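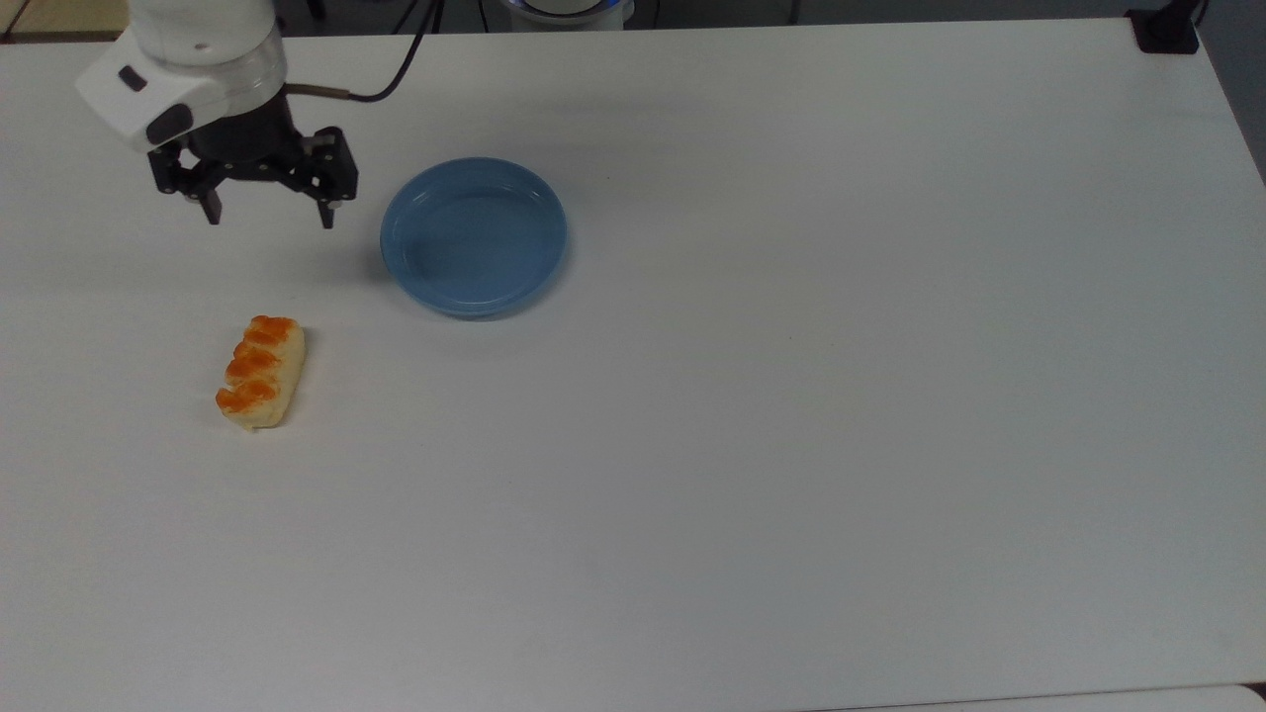
Arm, open gripper, one blue bowl and a bun: the bench at Ratstead.

How to budget for a food-handling arm without fooling yourself

Start with the task, written in one plain sentence. Ours was "put the bun in the bowl". If a supplier wants to talk about payload before they have read that sentence, ask for another supplier.

Step 1. Split the quote. Flader priced the arm and left the gripper, mount and cabling as "options". An arm with no gripper is an ornament. Make them put every part on one sheet.

Step 2. Price the fingers separately. Plain parallel fingers may suit a firm item. Soft or sticky toppings are another matter, so put down £300 for spare tips and a second shape. Dawber will cut one-offs; Bistska only sells them in packs of five.

Step 3. Ask for 100 tries with your own product, laid at odd angles, with every miss written down. A sales video is worth very little.

Step 4. Cost the table. Our clamps, brackets and cable supports came to £505 – none of it in the first quote.

Step 5. Check what cleaning is allowed. Get the answer in writing, and ask who pays if a seal fails.

Leave the payback sum until you have the miss count from step 3.

Last updated September 2019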